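Cukbridge Short Course in Practical Automation
Handout 3: Good practice for two arms sharing one bench

Paper handling is a wonderful subject for learning house rules, and I hope you enjoy it as much as I do! Sheets bend, slide and cling to each other, so a pair of arms has to agree on who does what. Two grippers on one sheet is the hardest case we cover. 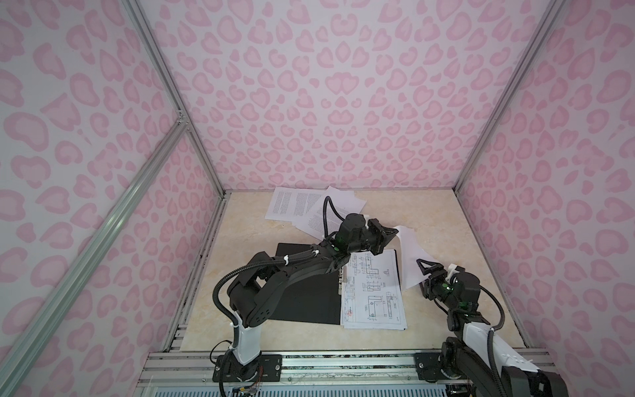

Notes by Ravinder MacLeod
July 14, 2018

Rule 1. One arm leads. When both grippers hold a sheet, write down which one sets the pace. The other follows — it never pulls on its own account.

Rule 2. Agree the letting-go order before you start. Put it on the bench card, in plain words.

Rule 3. Keep cables out of the lifting path. A loop that clears the bench at rest may sweep across it when the wrist turns, so move every joint slowly through its range first.

Binders need their own page in your log. Pages on rings can only travel so far, and the corner is the best place to begin. Come down slowly, stop above the paper, then close.

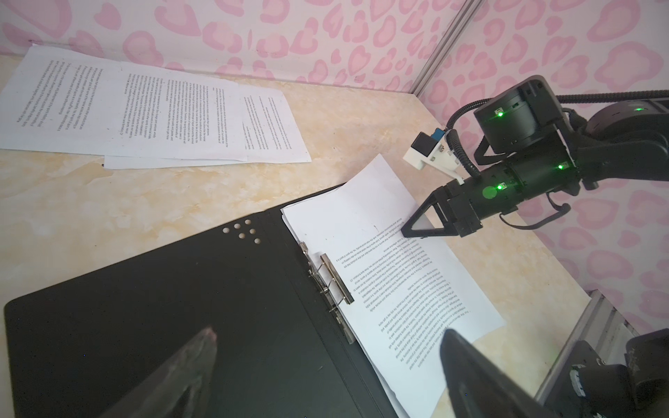 Marjatta Peltonen would add a fourth rule, that the stop button be tested at the start of every session and the test signed for. She is right, and I'd put it first! Please bring your signed bench card in March, with any rules of your own.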